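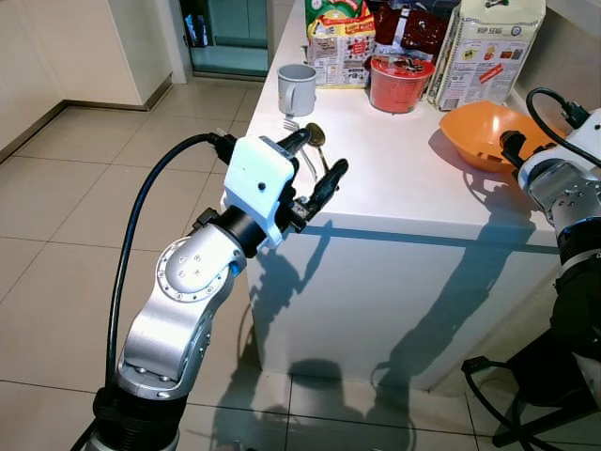

Thitima Siriwan wanted two arms because one arm can't hold a bowl still while it scoops. She worked that out over a winter at the Cillby shared workshop, where members pay $40 a month for bench space, a drill press and a share of the arguments about noise.

The arms are second-hand. She paid $4,000 for the pair and stripped the old controllers out in the first week. The grippers took longer. Each has a black gripper on a white housing, and the version fitted now is the one she calls Gistura. The earlier design, Carkivora, chewed through anything softer than a mug.

Cabling was the worst of it. Run too tight, it pulled on the wrist at full stretch. She now leaves a generous loop outside the arm and checks the connectors before every session.

Her target is plain enough: clear a kitchen counter of cutlery, cups and packets, 100 times in a row, without a person stepping in. Spoons are the hard part. A polished bowl throws back the light and the depth reading goes to pieces, so she has been trying different lamps and keeping notes on each one.

The log stood at 372 attempts on October 13, 2021. She plans to rebuild the left wrist in November.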